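Fallell Property Services – Support Desk
Ticket: Loss of hot water pressure, second floor, Donnelly Building
Opened: January 2026
Requested by: Prundbridge Office Services (tenant)
Assigned to: Keith Paewai, Building Systems
Priority: Standard
Status: Awaiting part

Summary of request

The tenant reports that hot water on the second floor drops to a weak stream between mid-morning and early afternoon. Cold water at the same sinks is not affected. The first floor, which is supplied by the same heater, has reported no trouble. The tenant asks whether the problem is connected to the replacement of the mixing valve in the basement last fall.

Initial response

The request has been accepted under the existing maintenance agreement. The tenant was asked to confirm which sinks are affected and whether the dishwasher in the break room is in use at the same times. The tenant replied that all four sinks on the east side are affected and that the dishwasher is normally run after lunch. Access to the east workroom was approved for the first visit, on the condition that the work tables there remain in place.

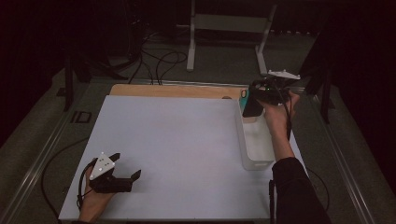
The shutoff valve serving the east side is located behind the access panel in that room and can be reached without moving any furniture. The valve was found fully open. The handle turned freely in both directions and there was no sign of leakage at the stem.

Log entry 1 – Basement

Pressure at the heater outlet read 50 psi with no fixtures open and held steady with two first-floor sinks running. The mixing valve was set to the temperature given on the service tag. The strainer ahead of the valve was removed and contained a small amount of grit, which was rinsed out before the strainer was put back. No change was noted on the second floor. The mixing valve is therefore not considered the main cause.

Log entry 2 – Second floor, east side

Aerators were removed from all four sinks. Two held scale and were soaked and refitted. Hot water flow improved slightly at those two sinks and remained poor at the others. The supply hoses under each sink were checked for kinks, and none were found.

The tenant's office manager asked whether the hot water could be left off overnight. This was declined, as the cleaning crew uses the second-floor supply in the evening. Any shutdown will be scheduled with the tenant in writing.
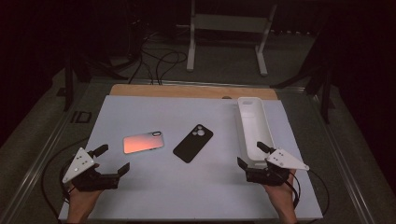 Findings to Date

1. The weak flow is limited to the hot water branch on the east side.

2. The temperature at the sinks reached 11 degrees below the 130-degree setting at the heater when the recirculation pump was off, and recovered when the pump was started by hand.

3. The recirculation pump timer does not match the posted schedule. It appears to have lost its settings during a power outage and was switching the pump off each morning.

4. The check valve on the recirculation return does not close fully. With the pump off, water can pass back through the return line, and this is the most likely reason for the drop in flow.

The timer was reset during the second visit. The tenant reported a partial improvement the following day. The check valve will still need to be replaced – resetting the timer reduces the effect of the fault but does not correct it.

Parts and approval

A replacement check valve has been ordered from Cernitz. The quoted price, including delivery, is $200, which is within the limit that may be approved by the building systems group. No charge will be passed to the tenant. Delivery is expected in February.
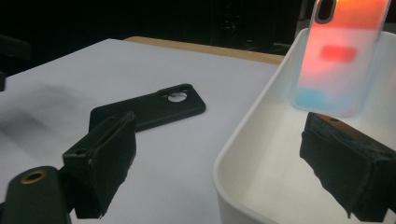
Next Steps

1. Fallell will notify the tenant when the part arrives and propose a time for the shutdown.

2. Hot water will be off on both floors during the work. Cold water and restrooms will remain available.

3. After installation, flow will be checked at each east side sink with the pump on and again with the pump off.

4. The ticket will remain open for five business days after the repair. If the weak flow returns during that period, please reply to this ticket and do not open a new one.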